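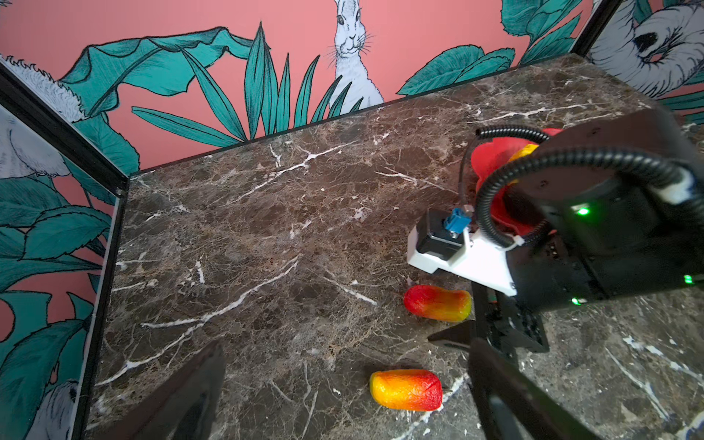
Rapport de projet : bras de préhension monté en atelier partagé
Esmaeil Golestani, Oleksandra Kobzar
Encadrante : Loretta Pettigrew
27 janvier 2019

1. Point de départ

Le sujet proposé tenait en une ligne : construire un bras capable de saisir un fruit et de le poser dans un récipient, avec les moyens de l'atelier Skutside. La documentation du kit Vomevo parle d'une prise en main « immédiate ». Nous avons mis tout le mois de décembre à obtenir un mouvement répétable, et nous restons réservés sur ce que ce mouvement démontre.

2. Montage

La petite caméra est fixée au poignet et regarde vers les doigts de la pince, ce qui donne une vue rapprochée des fruits sur le plateau en marbre. Un support blanc porte le module capteur noir et son connecteur bleu. Nous l'avons redessiné deux fois, la première version fléchissait dès que le bras accélérait. Le câblage passe dans une gaine annelée noire tenue par un collier blanc. Solution peu élégante, que Keisha Halvorsen nous a déconseillée dès le début. Elle avait en partie raison : la gaine tire sur le poignet en fin de course et fausse l'orientation.

Budget matériel : 1 140 euros, pour 1 000 prévus. Le dépassement vient des doigts de rechange.

3. Choix de l'objet

La mangue a été retenue parce qu'elle est allongée, lisse et bicolore. Le dernier point nous a posé plus de problèmes que la forme. Notre segmentation par couleur découpe volontiers un fruit rouge d'un côté et jaune orangé de l'autre en deux objets distincts. Le fond n'aide pas non plus : les panneaux de papier peint rose corail à feuilles bleu-vert, avec leur lapin blanc au trait, produisent des contours parasites. Birdie Brannigan proposait de tendre un drap uni derrière la table. Nous avons refusé, un robot qui ne fonctionne que devant un drap ne nous paraissant pas très intéressant. Avec le recul, il aurait fallu faire les deux séries et les comparer.

4. Ce que nous pouvons affirmer

Peu de chose. Le bras rejoint une position donnée et la pince se ferme. Lorsque les deux mangues sont proches, le programme choisit parfois un point situé entre elles. Nous n'avons pas mesuré la force de serrage, et nos essais sont trop dispersés pour en tirer un taux de réussite. Celui que nous avions annoncé à la soutenance intermédiaire portait sur des fruits placés à la main au bon endroit. Il est retiré de ce rapport.

5. Suites

Reprendre le passage des câbles, remplacer la segmentation par couleur, tester un objet mat. L'achat du module Skolevon, évoqué en réunion, ne nous semble pas justifié tant que l'étalonnage de la caméra n'a pas été refait.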